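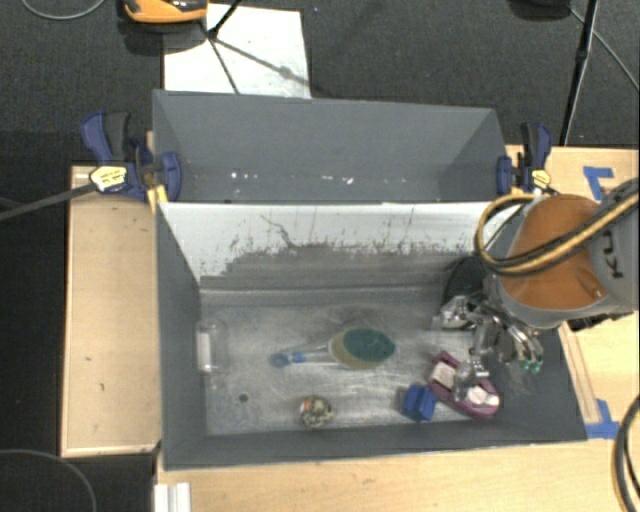 How many grasp attempts per object before I move on to new objects?
Posted by truketti_lab, 2024-08-20

I'm collecting grasp attempts for a small bin picking model and I'm not sure how to split my time. The arm picks from one bin, the result is saved as success or fail, and I reset the objects by hand every 17 picks. The dish brush with the clear handle gets grabbed by the head nearly every time, so I now have a pile of examples that all look alike. The clear bottle or package by the left wall hardly gets tried, and the little round container or ball with the mixed bits in it is not much better. I have 200 attempts per object as a target, but at this rate the bottle will take until December. Should I force attempts on the ignored objects, or let the policy choose and add more variety to the bin?

Ardalan Zarei

Force some of them. If the policy picks every target, you mostly learn more about what it already likes. On our Altetti setup we let it choose most of the time, and on every third attempt we picked a random object mask and made it try that one. Save a flag for which kind of attempt it was - you will want to weight them differently later, and you can't recover it afterward.

For clear objects, check your depth before you collect anything more. If the bottle comes back as floor, the arm isn't ignoring it, it has no points to aim at. We ended up proposing grasps from color only for those.

I would also drop the 200 per object. Past a certain point the same brush in the same pose adds very little. Reset more often, every 11 picks or so, and move things away from the walls.

bakhtiari_m

more objects. always more objects

Marniscombe

Agree on the flag. Keep the failed picks too, including the ones where the fingers close on nothing. I deleted mine to save disk space and had to collect them all over again. One question back: are you holding out any objects for testing? If not, set 3 aside now and don't put them in the bin until training is done.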